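Sudley Open House, or How I Spent a September Afternoon Looking at Tables

I have a weakness for open houses. Give me a visitor sticker, a paper cup of coffee and a hallway I am not normally allowed in, and I will listen to a person talk about floor drains. So when Sudley put up a sign saying its workshop building would be open to the public from noon to five, I drove the 114 miles and arrived early enough to wait in the parking lot with the other people who do this sort of thing.

Sudley is an old packing plant with new windows. It has three tenants, whose names are on the door in three fonts: Mala, which makes cushions and packaging inserts on the ground floor; Ren, which builds small conveyors and sorting benches one flight up; and Omgate, which has the long room at the back and describes itself on the handout as "handling and layout." I read the handout twice in line and was no closer.

The sticker was orange and would not stay on my sweater. By the second stop it was on my sleeve, and it came home on the car seat.

Mala first, that being the way the arrows went. If you have never been in a foam shop, the main thing is the quiet. All that foam drinks the sound, and forty visitors shuffled through talking like people in a library. There were blocks the size of mattresses leaning on the walls and a hot wire cutter going through one of them at the speed of a bored cat. The woman running it told us they stock 589 combinations of color, density and size, and that customers want gray. She said this with some feeling. There was a bin of offcuts by the exit marked TAKE ONE, and grown adults were digging in it up to the shoulder. I took a yellow wedge. I have no use for a yellow wedge. It is now under the short leg of my kitchen table and doing fine.

I asked what the densities were for and got a ten-minute answer, of which I kept this much: the soft stuff is for things that scratch, the firm stuff is for things that are heavy, and the middle stuff is what you sell people who haven't decided.

Upstairs at Ren they had put out cookies, so the crowd was thicker. Ren's part of the building smells of machine oil and, on this occasion, oatmeal raisin. They had a row of short conveyors running on a bench, and a boy of six or so had worked out that a cookie placed at one end would be delivered to him at the other. His father let it go on a while. I would have too. The belts come in black, white and green, and when I asked why green, the man at the bench said it was the color the belt came in. I have been to plant tours with worse answers and longer slideshows.

The smallest one costs more than my first car. They claim to have shipped 400 last year, to bakeries and pharmacies and a place that sorts buttons. I would have paid the gas money again to see the place that sorts buttons, but it was not on the tour.

Then down the back stairs, past a fire extinguisher with a hand-knitted cover, and into Omgate's long room, which I had been saving up my hopes for on account of not understanding it. It is a room of worktables. The guide, who had plainly given this talk since noon and had begun leaving out the verbs, explained that most of what they do is decide where things go on a table: what sits where, how far apart, which side the bin belongs on. I thought of my own desk and felt I was being spoken to.
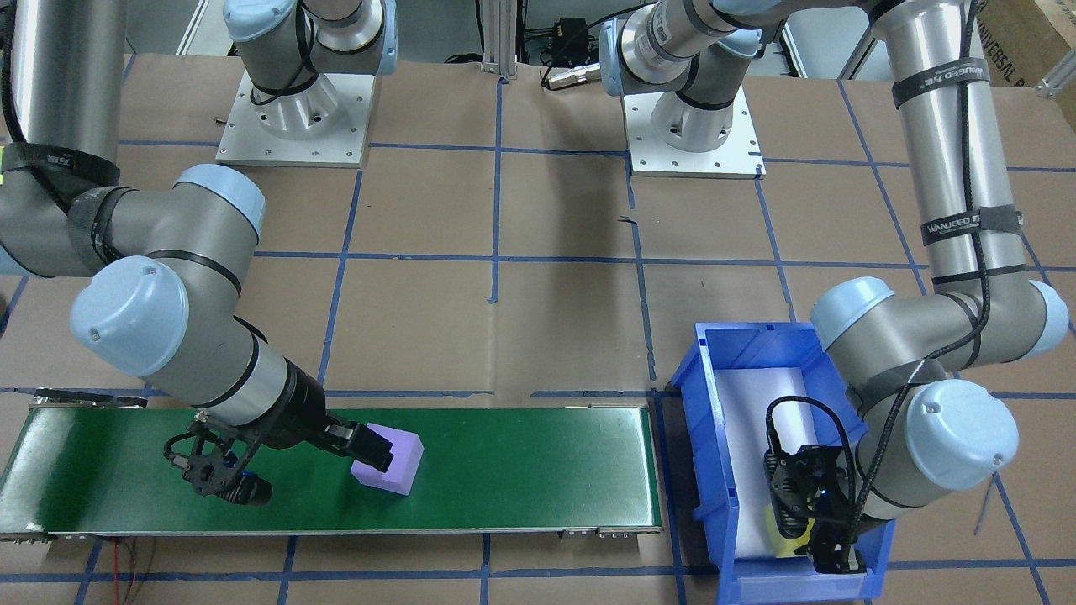
Brown paper is the house style, it seems. The guide said they go through it by the roll, and that a table gets fresh paper whenever the old sheet has too much pencil on it to read. Over the paper goes blue painter's tape, laid out in squares, and there was a short and surprisingly heated exchange among the visitors about whether you should tape the long lines first or the short ones. A man in a fishing vest was for long lines first. He had tiled two bathrooms and wanted it known. The guide said they did it whichever way the person holding the roll preferred, and the man in the vest took this hard.

I liked the tape more than I expected to. A grid makes anything look intentional. A purple foam block sitting on a green belt looked, among all those squares, like it had an appointment. It was a nice soft purple, too, closer to lavender, and a woman beside me asked if it came in a cushion. I sent her back down the hall to Mala, feeling like staff.

The blue plastic bin got its own portion of the talk. I had assumed a bin was a bin. According to the guide, they had been through several before settling on one, and the arguments were mostly over the height of the sides. Too low and things hop out; too high and reaching in becomes a chore. I own three laundry hampers and a recycling tub that fail in exactly those ways, and I had never thought to blame the sides. There was also a longish bit about lids, the upshot of which was no lids.

Questions were invited. Somebody asked about parking. Somebody else wanted to know whether the tape left a mark, and was told that it didn't if you pulled it up within the month, and that they did not always pull it up within the month.

The last stop was a storeroom, included, I think, to use up a corner of the building. It had shelves to the ceiling with paper rolls, tape by the case and a stack of flattened cartons, plus a whiteboard with LOW ON BLUE written on it and underlined. The handout promised "over 1,000 items in stock." It did not say that a good share of them would be tape, but I was happy in there. It was the tidiest room of the day and I had it to myself for as long as it took the cookies to run out upstairs.

Practical notes, for anyone going next time. Parking is free and badly marked; the entrance is the second gate, past the dumpster. The stairs are steep and the elevator is slow but does come. Bathrooms are on the ground floor only. The coffee is at the front desk and it is not good, so bring your own and nobody minds. Allow two hours, or three if you get talking to the foam people. Kids did well at Ren and less well in the storeroom. If you want an offcut from Mala in any color but gray or yellow, go before one o'clock, as the pinks and blues were cleaned out by the time I came back around for a second one.

There was a comment card at the exit. I wrote that I would like a bench in the long room and a visit to the button place. They have my email address.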